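Chapter 4
Paper on the Move

I used to carry everything loose. Worksheets, letters home, the register, half a crossword, all of it shoved into one canvas bag and left to fight it out. Then one Tuesday I got off the bus at Lurklow in the rain and found that the bottom third of my class's essays had turned into something like porridge. I had to tell 2 very nice students that I couldn't read a word of their work. They were kinder about it than I deserved.

So this chapter is about getting paper from one place to another in the state it started in. We spent Chapter 3 on paper that stays put, in drawers and box files and on shelves, and most of those rules still hold. But a sheet that travels gets bent, squashed, splashed and sat on, and it needs a different sort of home.

My own favourite is the clear zip pouch. Ngozi Obi put me on to them when we shared a desk at Bradwood (she had one for every class and never seemed to lose a thing, which I found slightly annoying). They're light, they lie flat in a bag, and you can see what's in them without opening anything.
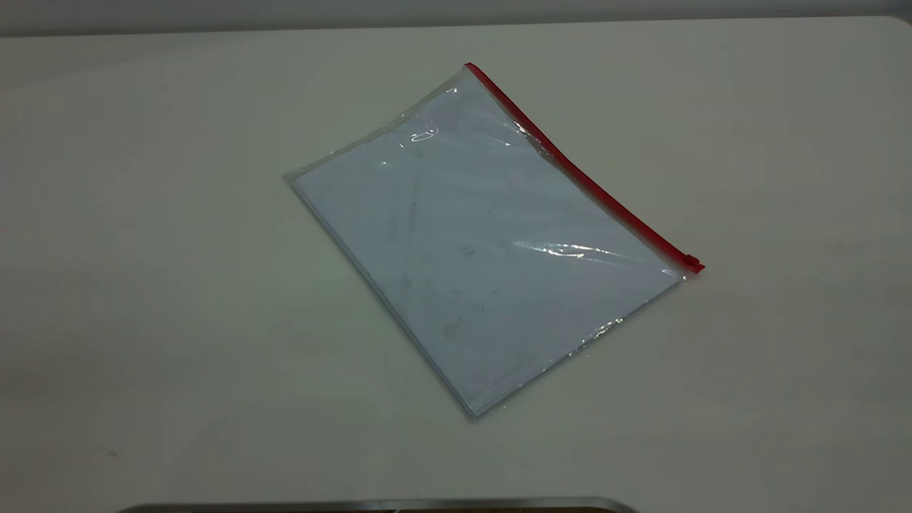 Figure 4.1 A clear pouch with a red zip, holding plain paper. Note the strip of spare room between the paper and the seam.

That bit of spare room matters more than you'd think! Push a stack hard up against the seam and the corners curl, and once they've curled they catch in the zip. I like to knock the sheets level on the table first, long side then short side, and slide them in as one block. If the zip puts up a fight halfway along, stop and take some out. Forcing it is how I've ruined most of mine.

How much should go in one pouch? Less than it will hold. Iddrisu Abubakari, who ran the print room at Parry for years, once had 489 forms to take across town and split them between several pouches, with a slip of card in each saying where it belonged in the order. I thought he was being fussy. Then someone dropped the lot on the stairs, and he had them back in order before his tea went cold.

You'll also meet the card wallet, the ring binder and the old-fashioned document tube in this chapter, and we'll try each of them with the same stack of 60 sheets. Some of you will end up preferring the wallet. Soledad Bañuelos does, and we have argued about it on more than one train.

Before you read on – empty the bag you use most days and make a pile of all the paper in it. Sort it into things you need this week and things you don't. Keep both piles by you, as you'll want them for Activity 4A.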